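Brimon Street Orchard and Kitchen
Second progress report to the Lopes Fund
June 2023

It has been a wonderful half year, and I'm glad to be able to write this one with mud still on my boots. When I sent the first report in December, the ground was frozen, the kitchen had no sink, and most of what I could tell you was about plans. Now there are trees in leaf on all of the lower field, people cooking on the new stove, and a waiting list for the pruning class.

The orchard

We planted 72 trees in March. The original plan called for 60, but the nursery offered us a very good price on the last of its two-year stock, and we had already dug the extra holes in the fall for a row of plums that we later gave up on. Three of the new trees failed to leaf out. The nursery has agreed to replace them in the fall at no cost. Everything else looks strong, especially the row along the creek, where some of the shoots have put on a foot of growth since April.

Most of the trees are apples, chosen so that picking will run from August into late October. We kept back one row for pears and left the wet corner alone after the spring floods showed us how long the water sits there. It will make a better meadow than an orchard, and the frogs seem to agree!

Deer got in twice in May. The damage was light (a few chewed tips on the outside row), but it pushed us to finish the fence sooner than planned. The gate on the Pistico Road side still needs a proper latch and is held with a chain for now.
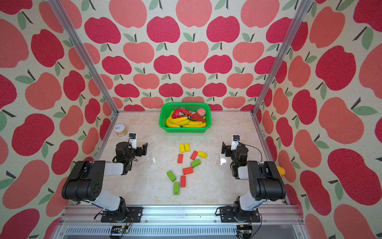 Watering has taken more time than I budgeted. April and May were dry, and young trees on our sandy soil need a good soak every week. We were hauling water from the street for the first month, which was hard on backs and on the truck. The rain tanks are now in place behind the shed and filled completely in one storm at the start of the month. A drip line runs to the upper rows, and the lower rows should be connected by the middle of July.

Classes

The pruning class ran four times and was full each time. We had planned on a dozen people per class and ended up squeezing in a few more. The grafting day was the real surprise. I expected it to draw the same people as the pruning class, but most who came were new to us, and around 30 took home a grafted tree in a pot. Several have written to tell us that their grafts have taken. I can't tell you how happy those messages make me.

The children's mornings got off to a slower start. Our first date clashed with a school concert and the second was rained out. We moved the third one to after school and it went much better, with apple pressing, a bug hunt and a lot of noise. We will stay with the later time.
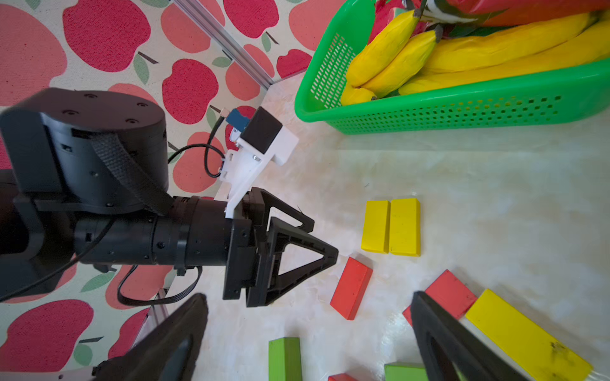
The kitchen

The sink went in at the end of January, the stove followed in February, and the county inspector passed us on the second visit. The first visit turned up a floor drain set too high, and fixing it cost us 6 days and a little over what we had set aside. The cold room is working and holds its temperature well, even with the door opening and closing all afternoon.

We have now made test batches of apple butter, cider vinegar and a dried apple snack, all from fruit bought in from Clutis Farm because our own trees won't bear for a while. The apple butter is ready to sell. The vinegar needs more time, and the dried apple is still too leathery at the edges. We are trying thinner slices and a lower heat.

Money

Spending is close to plan overall. Trees came in under budget, and fencing and plumbing came in over. We would like your approval to move the unspent part of the tree line to the drip system, where it would pay for the last two rows and a timer. A full table of costs follows under separate cover with receipts.

Next six months

The main jobs are finishing the drip line, fitting the gate latch, mulching every tree before the first frost, and opening the kitchen to outside users two evenings a week. We already have requests from a jam maker and a soup club. The replacement trees will go in once the leaves drop, and if any of you would like to come and dig a hole with us, please do – we have plenty of spades.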